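Clorkeo项目中期进展报告(补货与拣选工位自动化)

提交:Carex零售物流部,现场实施组
收件:项目资助方联络人 Maëlys Barbier
报告期:截至5月

一、本期工作范围

本期按任务书第二阶段执行,内容为小件食品饮料的货架补货与下架拣选。双臂机器人部署在Drellum分拨点二楼试验区,工位由网格货架、台面和一段输送带组成。试验品类限定为瓶装饮料和袋装膨化食品,未纳入玻璃瓶和冷藏品。软件版本在报告期中段更新一次,更新前后的数据分开统计,下文数字均为更新后的结果。

二、任务完成情况

瓶装饮料抓取共执行200次,一次成功计为达标,其中不达标的记录已逐条归类。主要原因有两类:一是后排瓶体被前排遮挡,视觉定位给出的瓶颈位置偏移;二是夹爪闭合时碰到相邻瓶体,触发力矩保护后停机。两类问题均可复现。

袋装食品抓取执行88次。袋体充气量不一,夹持点难以固定,目前采用夹取封口边的方案。该方案在袋体平放时稳定性尚可,多袋并排且边缘相贴时仍需人工介入。软件组建议在第三阶段增加分离动作,所需工时见附表二。
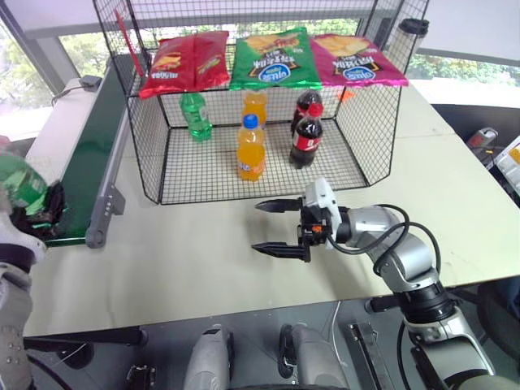 货架深度对节拍的影响大于预期。前排取放的路径较短,后排需要手臂先抬升再进入,单次动作时间明显加长。现场组已提出将货架改为浅型,或在后排加装前推板。两种做法都要改动现有货架图纸,Fleury公司负责报价,报告提交时尚未收到。

三、对岗位的影响

原补货岗每班由四人轮换,工作内容为拆箱、上架、核对标签和处理破损。试运行期间,上架动作部分转由机器人承担,人员编制未变,工作内容有以下调整:

1. 拆箱和摆放来料仍由人工完成。来料朝向不一致会提高识别失败率,员工需按朝向摆放,拆箱环节因此用时增加。
2. 每班指定一人负责监看和复位。该岗位需完成30学时培训,内容包括急停、手动回零、夹爪更换和故障代码记录。本期已有六人通过考核。
3. 弯腰和举臂动作减少,员工在班后问卷中对此评价较好。同一份问卷中,监看岗反映长时间注视屏幕造成疲劳,并对报警音量提出意见。报警音已下调,疲劳问题拟用缩短轮换周期的办法处理。
4. 破损处理的责任划分尚不清楚。机器人造成的破损目前记在班组名下,班组长要求单列。现场组同意这一要求,已提交流程变更申请。

岗位等级和津贴是员工询问最多的问题。监看岗目前按原等级计薪,人力部门的意见是试运行结束后再定。现场组认为答复时间偏晚,已有两名通过考核的员工表示不愿继续担任该岗,建议在第三阶段开始前给出书面答复。

四、安全

本期无人员受伤。记录到三次人员在运行状态下伸手进入工作区的情况,均为扶正倒下的瓶子。三次均触发降速,未发生接触。已在地面增划警示线,并将扶瓶操作写入作业指导书:先按暂停,确认手臂静止后再进入。

五、经费与进度

设备支出在预算内。培训支出超出计划,超出部分由差旅结余抵补,科目调整单已随报告附上。总体进度较计划晚两周,原因是夹爪指端备件到货延迟。

六、下期计划

补充遮挡条件下的瓶体抓取数据200组;完成浅型货架的对比测试;试行新的监看轮换表,每班末收集一次反馈;破损单列流程获批后更新台账格式。

需资助方确认的事项有两项:科目调整是否同意,以及第三阶段能否将玻璃瓶品类推迟到下一年度。请于下期例会前回复。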